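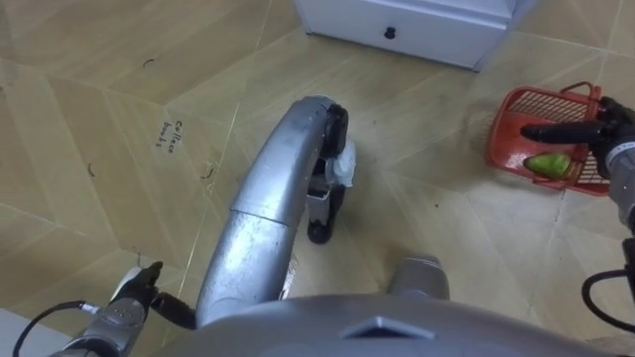 Notes from May, on the two hands we had on loan for the humanoid. One is the Kalten, with long fingers driven through tendons. The other is the Teuber, shorter and stiffer, with a motor at each joint. Halina Piątek set up the controller and I ran the trials.

The task is dull on purpose. A red plastic basket with a piece of green fruit in it starts on the floor, and the right arm has to take it by the handle and put it on top of a low white cabinet. A run counts if the basket ends upright with the fruit still inside. I did 93 runs in total, split between the hands, with the same arm gains throughout.

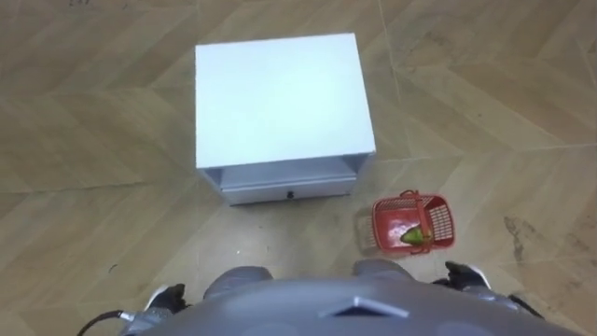
The handle is the hard part. It is thin and it swings, so a small error in wrist angle turns into a large tilt of the basket once the weight comes on. The Teuber closes faster but pushes the handle away before it has hold of it. Dropping the closing speed cured most of that and added 2 seconds to each run. The Kalten wraps well and then creeps under load, so I had to re-tension it every 12 runs.

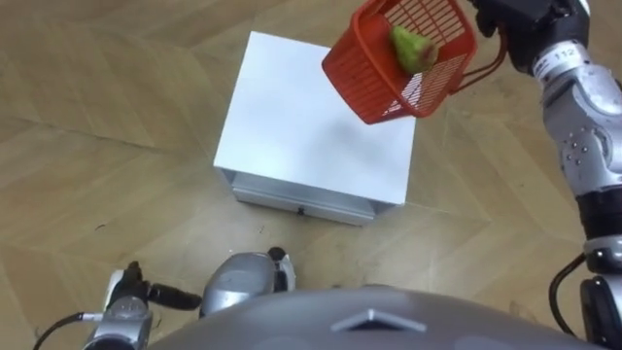
Tilt during the lift was worse than I had expected with both. Kacper Gajewski suggested limiting wrist roll until the basket clears the cabinet top, and that went into the controller as a soft limit. It helps, though the elbow then swings wide on the way across.

I would buy the Teuber for this job, with the slower close. Left hand trials are still to do, and the cable routing on that side wants sorting first.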